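The Long Way to a Smaller Place

I have been meaning to write about the move for weeks now, and every time I sit down I get distracted by a box. There is always one more box! But it's Friday, the coffee is made, and the one by my feet only has lamp cords in it, so it can wait.

For those who are new here, I spent 18 years in a drafty old house in Fadville, with an attic I was afraid of and a basement I pretended didn't exist. In January I signed the papers on a little apartment in Henside, three rooms and a balcony just wide enough for a chair and my feet. Everyone asked if I'd be sad. I was, a bit, mostly over the kitchen window and the way the light came in over the sink while I did the breakfast dishes.

What surprised me was the books. I had guessed I owned 300 of them, maybe a few more, and I told the movers so with great confidence. They were very polite about it. I ended up giving away bag after bag, and I still had to buy a second bookcase (and then find somewhere to put it, which meant the sewing table had to go, which meant a whole sad afternoon of its own).

My one rule was that I wouldn't decide anything after supper. I get sentimental when I'm tired, and I'll keep a cracked gravy boat if you show it to me at nine at night. In the morning I'm much tougher.
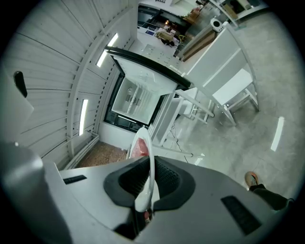 White ribbed panels, with their seams running off in long curves.

The other thing I'd do again is live with bare walls for a while. My first instinct was to hang everything right away so it would feel like home, but the pictures that suited the old hallway looked lost in here. So I leaned them along the baseboard and shuffled them every few days. The big print of the harbor at Skestedau, which I had always kept in the guest room, is over my bed now and I love it more than I ever did.

I'm still learning the neighborhood. There's a bakery called Farina two blocks down that sells a seeded loaf I can't stop eating, and the walk there takes me past a row of gardens I've already gotten nosy about. Somebody is growing beans up an old ladder. I may steal the idea for the balcony, though where I'd put my feet then I don't know.

Next week I'll write about the kitchen - the drawers, mainly, and the spice situation, which got out of hand. If any of you have fit a full set of baking pans into one narrow cupboard, please leave me a comment and tell me how you did it.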